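Plakidora Hospital Supply Group, July meeting, 4:30 p.m.

Present: Meinir Hopkin (chair), Amparo Ayala (minutes), reps from Clurnier and Benent.

**1. Last minutes.** Approved with one spelling fix.

**2. Linen.** Benent is behind on towels. We are short 70 packs. Meinir will call the depot and ask for a delivery date in writing.
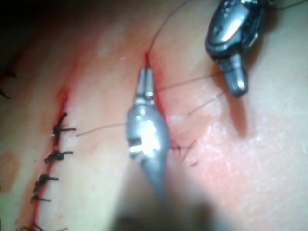 **3. Suture order.** The stockroom holds 400 boxes against a minimum of 1000. Clurnier's price went up in the spring and the rep could not offer a discount on a split order. Amparo asked that dark thread stay on the list, as it shows up well against tissue, like the strand at the middle incision in the photo. Agreed. Order to go in as one lot, total 1143 boxes.

**4. Storage.** Shelf labels in room B are peeling. New ones to be printed.

**5. Other business.** Parking passes expire at the end of the month.

Closed 5:20 p.m.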